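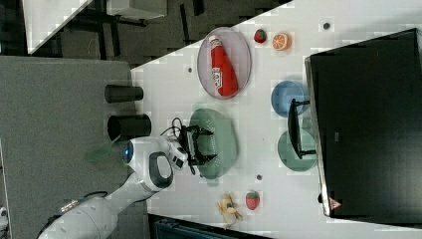

Re the listening group for August. Got the room, got the date, still no agreement on which episodes, so I'm just going to lay it out and people can shout. The Pernberg series is eight episodes now, the last two are the ones on retirement and who gets counted as "middle aged", and I think we start there and go backwards. Doing them in order means three weeks on the postwar stuff before anyone under fifty has a reason to show up. Food is potluck same as before, bring your own plate please, a plain green oval one is fine, nothing fancy, the kitchen cupboard there has mugs and not much else. Sign up goes through Verna as usual.

Replying to Lilla inline below becuase she asked four things and I only answered one of them on the phone.

On 7 July 2024, Lilla Pintér wrote:

> Hi all,
>
> I listened to the first two Pernberg episodes on the train and I have some questions before I say yes to leading a session.
>
> 1. Are we treating the cohort names as real things? The host says "the quiet ones" and "the builders" as though everybody born in a fifteen year stretch had the same childhood. My mother and my aunt are four years apart and grew up in what might as well be different countries.

No, and I'd like that to be the first session. Whether the names do any work at all. Eken's essay goes at this pretty hard, she says a birth year tells you which songs were on the radio and whether there was a draft, and after that you need to know what town and how much money. I don't go all the way with her. There IS something about being nineteen when the plant closes vs. being forty-five when it closes. But the podcast slides from that to "this generation values loyalty" in about a minute and a half and never comes back to show its work.

> 2. The survey they keep quoting, is it any good? They say 2,913 people but I could not find how they were picked.

Read the notes on their site last night. It was 2,913 who finished, the invitation went out by email to subscribers of the show plus a purchased list, and they don't say how many came from which. So for the oldest group you're hearing from people in their eighties who answer email surveys from a podcast. Which is fine, I know several, but come on. Also they only got about 300 in that group and then split it by region AND by schooling. Some of those bars in the chart have to be a handful of people.

I would not throw it out. The open answers are the good part, the one from the woman who kept her kids' report cards and her own mother's in the same box and compares them. Read the answers, skip the percentages.

> 3. Is there a transcript? My hearing is not what it was and two people in my building would come if they could read it first.

Yes for one through five, no for the rest. Altıntaş offered to type up six, says he's half done. Seven and eight have the automatic one, which turns "cohort" into "co-heart" every single time, you get used to it. I can print large type if you tell me how many copies, need to know a week ahead as the library printer has been down on and off.

> 4. What do you want from the person leading? Last year I prepared 29 questions and we got through two.

Ha. Yes. I remember, and the two were good. Five at most. Pick one clip, three or four minutes, play it, then ask people what they were doing that year. Thats it. The sessions that went well were the ones where someone told a story that didn't fit the theory and then the rest of the room argued about whether it counted.

> If it is like that I am happy to do the second one.
>
> Lilla

Great, putting you down for second. First is me unless somebody wants it.

Other bits:

Hanent (the other podcast, the one with the siblings) was suggested as a companion listen. I've heard three. Funnier, less organized, they interview their grandfather for most of one and he disagrees with every label they give him. Might work for the last session. Opinions?

There's a reading too if people want it, Eken's essay, long, some 2,000 words of it are footnotes so don't panic at the page count. Verna has the PDF, ask her off list, attachments get stripped here.

And can we please not redo the thread from spring about which year the youngest group starts. Say whatever year you like when you introduce yourself.

Need yes/no on the episode order before the weekend. If I hear nothing it's eight, seven, then Lilla's pick.

Running out the door, sorry for typos

Verna, if the sign up sheet still has last year's address on it can you fix, thx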